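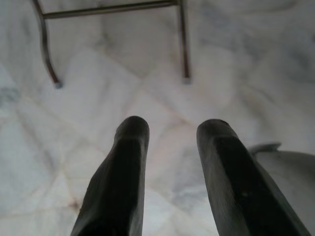
Gripper kit, buying notes (README)

Filed under: Equipment & Budgets
2019-06-04 | by Karim Zaki

Quick notes so the order can go in. Will tidy later.

What's in this folder
- quotes/ has Geltivo and Kerkov, both PDF
- budget.csv is mine, don't sort it, the totals break
- clips/ holds wrist camera footage, floor level, marble tile

Fingers
Dark blunt ones for now. Fine on thick stuff. Thin metal legs on stools and tables are the worry, want a narrower pair priced. Kerkov quote 1309 for a full set, fitting not included. Geltivo cheaper but delivery is slow, Jaxon Chisholm chasing.

Camera
Keep the small one at the wrist. Pictures go soft close up, so put 100 aside for a better lens. Polished floor throws light back aswell, ask for a matt filter while we're at it.

Spares
- 2 finger pairs
- 7 pads, whichever supplier
- cable, long one. Short one is no good past the elbow

Still open
Gatari want payment up front for the service plan. Not agreed. Cherkaoui might match it, no reply yet. Old prices from March are in the csv, greyed out, dont use them.

Changes to the csv go through Jaxon or me. Put your initials in the last column.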